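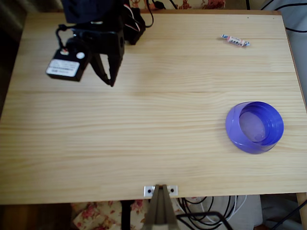

Shared Workroom Walk-Through: Tables, Power, Exits
Building: Bellura, ground floor workroom
Date of walk: 10/26/22
Marks used: OK, FIX, WATCH, N/A. Comments are the inspector's own and stay on the sheet even when the item passes.

1. Tables and benches

1.1 Tops free of splinters, lifted seams and raised grain: OK
The pine tops get blamed for every scratched forearm in the building. I ran a cotton rag along the near edges and it didn't snag. Seams are faint and flush under a fingernail. I'd still like to see them oiled more than once a year, whatever the product label promises.

1.2 Legs tight, no rocking: FIX
Table by the window rocks. There's a folded piece of cardboard under one leg and it has been there long enough to go gray. Cardboard is not a repair. Turn the leveling foot.

1.3 Load rating posted: WATCH
The sticker from Okik says 283 pounds, evenly spread. Fine, but who spreads anything evenly? The paper cutter sits on one corner and people lean on it. Move it to the middle or put it on its own stand.

1.4 Floor under tables clear: WATCH
Things get pushed under tables and turn into storage. Leave room for feet and knees.

2. Power and cords

2.1 Outlets tested: OK
All 16 tested with a plug-in tester. No reversed wiring. The tester won't find everything, so a pass here means a pass on what it checks.

2.2 GFCI outlets near the sink trip and reset: OK
Pressed the test button on each. The left one is stiff and needs a real push. Anyone who says they test it monthly has a stronger thumb than I do or isn't testing it.

2.3 No power strips plugged into power strips: FIX
Found one pair, behind the shelving. This was on the September sheet and was marked corrected. I don't know what was corrected. Remove the second strip and take it out of the room so it can't wander back.

2.4 Cords clear of walkways: FIX
The rubber cord cover at the main door has curled up at one end and is now a better trip hazard than the cord was. Replace it or reroute overhead.

2.5 Space heaters: N/A
None out today. There were scorch marks on the baseboard the last time I looked and they have since been painted. Please don't bring one in from home when it gets cold.

3. Exits and walkways

3.1 Both doors open fully from inside without a key: OK
Rear door drags on the mat. It opens, so it passes. Trim the mat.

3.2 Main aisle 36 inches or wider: OK
Measured with a tape, at the narrowest point, which is at the flat file. Last time the width was written down as "fine."

3.3 Exit signs lit: OK

3.4 Emergency lights hold for 90 minutes: WATCH
I held the button for half a minute and they came on. That says very little about minute 89. There's no record of a full-length test in the binder. Run one and write it down, with start and stop times.

4. Fire

4.1 Extinguishers mounted, sealed, gauge in green: OK
The tags are current. One of them has a coat hook installed right beside it, and you can guess where the coats end up. Take the hook down.

4.2 Smoke alarms: WATCH
Zostell units, sounded when pressed. The package advertises a ten-year sealed battery. Maybe so. The date of manufacture is on the back, and I'd go by that and not by how long people remember them being up there.

4.3 Oily rags in a lidded metal can: FIX
The can is there and the lid is there. The rags were in the cardboard recycling.

5. First aid and cleaning supplies

5.1 Kit stocked: FIX
The count sheet says 100 bandages. I counted 31, most of them the tiny round kind that stay on nothing. No gloves. Restock and count again before signing.

5.2 Eyewash bottle in date: OK

5.3 Cleaning products in labeled containers: FIX
One spray bottle has a strip of tape that says "blue stuff." It may be glass cleaner. It was poured out and the bottle thrown away.

5.4 Safety sheets in binder match products on shelf: WATCH
The binder has sheets for things we haven't bought in years and nothing for the new floor cleaner. A thick binder looks good on a shelf. Pull the old ones.

6. Lighting and air

6.1 Light level at work surface: OK
Good over the tables, poor at the paper cutter, where you'd want it most. Another reason to move the cutter.

6.2 Exhaust fan running: WATCH
It makes plenty of noise. A tissue held to the grille barely moved. Clean the duct before anyone pays for a new fan. The quote from Quách came to $3,000 with installation, and it didn't mention the duct at all.

6.3 Windows open and stay open: FIX
Middle window is propped with a ruler. Sash cord is gone.

Open items and how they get closed

2.3 and 4.3 are to be dealt with the same day.
1.2, 2.4, 4.1 (hook), 5.1 and 6.3 within two weeks.
WATCH items are looked at again on the next walk, and two WATCH marks in a row become a FIX.

An item is closed when somebody other than the person who did the work has gone and looked at it. A check mark with no initials next to it will be treated as still open. "Done" written in the comment box with no date will be treated the same way.

Comments added after posting

On 1.2: Foot turned, cardboard removed. Table still moves a little. I think it's the floor.
Reply: Could be. Put a level on the floor and write down what it reads.

On 3.2: Does the aisle count if the flat file drawer is open?
Reply: Measured closed. With the bottom drawer out you'd be climbing over it. Shut the drawer.

On 5.1: Gloves bought, two sizes. Bandages ordered.
Reply: Ordered isn't stocked. Leaving it open.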